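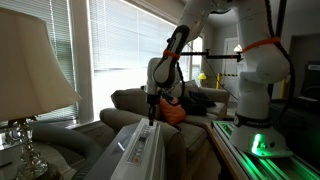 Keeping Cool at Home: Progress Report to the Ehlers Fund

May 19, 2021

Dear all at the Fund,

Thank you once again for your patience with us over the winter, and for letting us send this a little after the quarter's end. It has been a busy stretch at Skellcombe House and there is a good deal to tell you, most of it cheerful.

You will remember that the grant was made so that we could get the shared rooms at Skellcombe and the smaller flats at Nostley ready for hot weather, after two summers in which residents told us, quite rightly, that the lounges were too warm to sit in by mid-afternoon. We asked for portable cooling units, blinds where there were none, and a bit of time to show people how to use everything. I am glad to say that the first two are very nearly finished and the third is well under way.

The units

We ordered 27 portable units through Cultden, who were helpful from the start and held the price they had quoted us in December, which we had not dared to hope for. All of them have now been delivered. Each is a white upright cabinet with a control panel of small buttons, and a grey ribbed hose to carry the warm air away. We chose this model largely for the buttons. Several residents had tried one with a touch screen in the Nostley office and found it very hard to get along with, and we felt that something you could press and feel under your finger would be kinder to everybody.

The hoses have been the fiddliest part, I must admit. They are thick and they like to go their own way, and in a furnished sitting room there is always a side table or a lamp sitting just where you want the hose to run. We had imagined a unit could simply be rolled up to the window. In most rooms it took a second visit and some shuffling of chairs before we had a route that was short, out of the way of feet and frames, and did not mean moving somebody's favourite lamp to the far side of the room. We were quite firm with ourselves about that last point. These are people's sitting rooms and they ought to go on looking like sitting rooms.

The window kits that came with the units fit the sliding windows at Skellcombe very well. At Nostley, where the older windows open outwards, they do not fit at all, and we have ordered fabric seals instead. Those cost 48 pounds each, a little more than we had put down, and I come back to this under the budget.

The blinds

White horizontal blinds are now up in all the shared rooms at Skellcombe. Residents were given a choice between these and roller blinds, and the slatted ones won comfortably. People like being able to tip them against the glare and still catch a bit of green from the garden. We have been encouraging everyone to close them on the sunny side before lunch, so that the cooling units have less to do, and to open them again for the evening. Habits take a while to form and we are not expecting miracles before July!

Showing people how it all works

We have held 5 drop-in mornings so far, with tea, and they have been lovely. We go through the controls slowly, one button at a time, and then everyone who wants a turn has one. The questions have been very practical: how loud is it at night, may I leave it on when I go to the shops, what does it cost to run. From those we have put together a single large-print sheet which will sit beside each unit. A draft is with the residents' group now, and they have already asked us to take out the word "ventilation", so it is in good hands.

Budget

We remain within the grant as a whole. The blinds came in under the estimate, and with your agreement we should like to move that saving across to pay for the fabric seals at Nostley. Nothing else has changed from the figures you approved, and the full sheet is enclosed.

What comes next

Once the seals arrive we shall finish the Nostley flats, then run further mornings there for anybody who missed the first ones. We also need to settle where the units will live in the winter. The store at Skellcombe is dry but rather full, and clearing it is a job we have been putting off for longer than I should like to say.

If any of you would care to visit, do please let the office know and we will find you a comfortable chair and a cup of tea.

With warm thanks,

The Project Manager
Skellcombe House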